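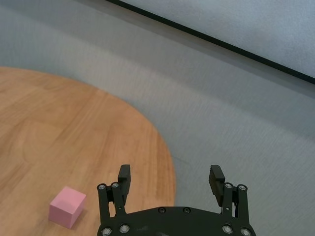

Screws come first, one reader of the first edition wrote to us, and a book that opens its maintenance section with calibration has it backward, because a calibrated gripper with a loose pivot is out of calibration again by lunch.

Chapter 3
Routine Care of a Two-Arm Tabletop Cell

3.1 Scope

We have taken the reader's point, and the order of this chapter differs from that of the first edition. Mechanical checks now precede all checks made in software. The chapter covers the grippers, the wrist cameras, the work surface, and the alignment of the two arms with each other. Replacement of joint drives is left to Chapter 5.

The cell used throughout is the Gririx cell, a bench-scale installation with two arms that share one table. It runs block handling and stacking tasks. The loads are light, and for that reason the wear is easy to miss: a gripper that never lifts anything heavy can lose a good deal of its stiffness before a part is dropped.

3.2 Service intervals

Intervals are stated in grip cycles. One cycle is one full closing and one full opening of the fingers, whether or not a part is held. Calendar intervals are used only for cleaning.

Every 400 cycles: inspect the fingertip pads and the link pivots.
Every 1000 cycles: check all exposed gripper fasteners, then repeat the alignment test in Section 3.4.
Each December: clean the cell in full and renew the position marks on the table.

The cycle count is kept in the Malleck log. The left and right grippers have separate counters, and these should never be averaged. In the Gririx cell the left arm did most of the placing during its first year, and its counter ran well ahead of the right.

An early inspection is called for after any collision, however slight. The log entry for 7/13/24 records one on the left gripper at 103 cycles after a completed service. The fingers had closed on the table surface. No damage was noted at the time, but a pivot on the same gripper was found loose at the next scheduled check, and the placement errors logged in between had been put down to the camera.

3.3 Gripper fasteners

Power down the arm and support it before putting a driver on the gripper. Open the fingers fully first, so that the link bars are spread and the heads of the pivot screws can be reached squarely.

Work from the palm plate outward. The plate screws locate everything ahead of them, and tightening the pivots on a plate that has shifted will fix the error in place. Bring all plate screws to light contact, then tighten in a crossing pattern from one end of the plate to the other. Use a torque driver set to the value on the service sheet. The Antunes workshop, where the cell is kept, reserves a Sekov driver for this job and does not lend it out.

Pivot screws are treated differently. A pivot must turn, and a screw tightened until the joint binds will show up later as a slow or uneven finger. Tighten, move the finger by hand through its travel, and back off slightly if there is drag. If the screw will not hold at that setting, replace it — do not add torque.

Pads are checked by eye and by touch. With the fingers open, the two pad faces should look at each other squarely. Some inward lean in a pad is tolerable if it disappears under load. Record it in either case.

3.4 Alignment of the two arms
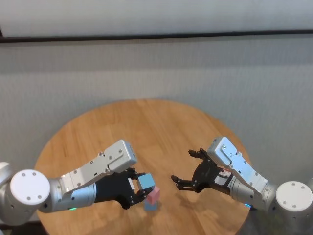 Alignment between arms is tested with blocks, since a block has flat faces and sharp corners that make small errors visible. One arm holds a block close to a stack while the other stands clear with its fingers open. The operator then compares the commanded position with the position found on the table. Contact is the main thing to look for. The light blue cube in the left gripper touches the upper left corner of the pink one, and the pink cube sits tilted on the blue cube under it. A tilt of this kind is not enough to condemn either arm. It may come from the approach height, from a loose pivot, or from a stack that was badly set to begin with, and the three are separated as follows.

Retract the holding arm straight up. Rebuild the stack by hand and check that its faces are flush. Repeat the approach at reduced speed, stopping short of contact, and measure the gap on both sides of the held block. An equal gap that is too small points to height. An unequal gap points to the gripper, and the work returns to Section 3.3.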